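Carpet over wood floors

Carpet over wood is just what it sounds like: a piece of carpet laid on top of a wooden floor, usually with some of the wood left showing. I've lived with it for years and I'm a big fan, so take this entry as coming from somebody who's already sold on it!

In my part of Cletcombe people call any loose piece a "rug" if the edges are finished and a "carpet" if it was cut from a roll. Stores mix the two words up all the time, and I do too.

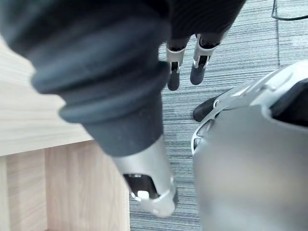 Laying it

Vacuum the wood first. Grit gets trapped under there and scratches the finish, which I learned the hard way in my old place on Wolotton Street. Then comes the pad -- mine is a plain felt one from Hallero, and I trimmed it 2 inches shorter than the carpet on every side so it doesn't peek out. 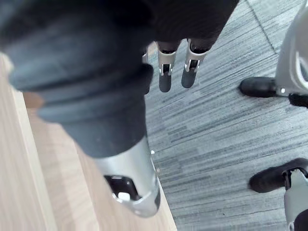

Unroll the carpet slowly from one end and walk it flat as you go. A fresh roll loves to curl at the corners (mine sulked until February), but turning it face down overnight helps a lot, and so does a stack of heavy books. Check now and then that it hasn't crept sideways, especially if you move around on it much.
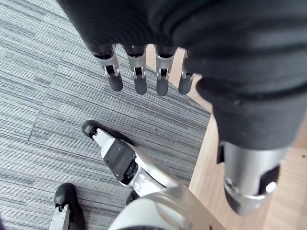 Care

Vacuum the top whenever it needs it, and lift a corner a few times a year to clean the wood below. Blot spills right away and peel the carpet back if you think anything soaked through. Sunlight changes the color of wood, so I shift mine over a little every spring.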